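Keeping a home desk in working order

A desk that gets used every day needs a short cleanup once a week. Fifteen minutes is enough if the drawers are left for another time.

Unplug the keyboard, turn it over and tap out the crumbs. Wipe the keys with a barely damp cloth.

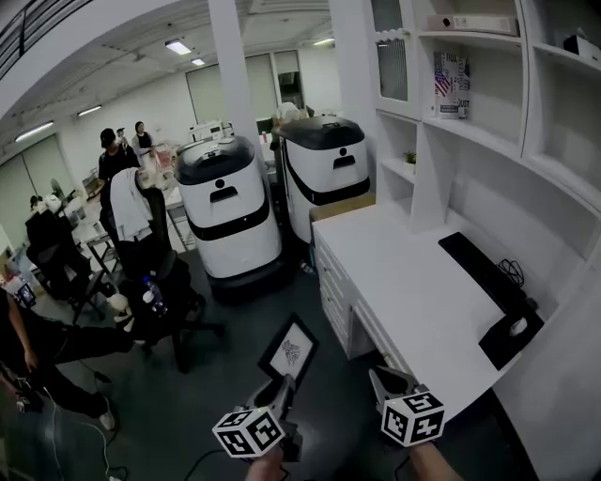
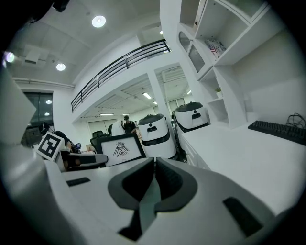

White surfaces show gray smudges first where your wrists rest. Use one drop of dish soap in 300 ml of warm water, then go over it with plain water and dry it. Skip scouring powder – it dulls the paint.

Coil spare cable loosely and hold it with a strip of hook-and-loop tape. Tight bends near the plug are where most cords fail.

Glass in small frames should be cleaned with the cloth sprayed, never the glass, or liquid creeps under the edge and stains the mat.

Go through papers in September, before the new ones pile up. I keep manuals for one year past the warranty. A binder holds around 200 sheets before the rings start to gap.

Next page: drawers that stick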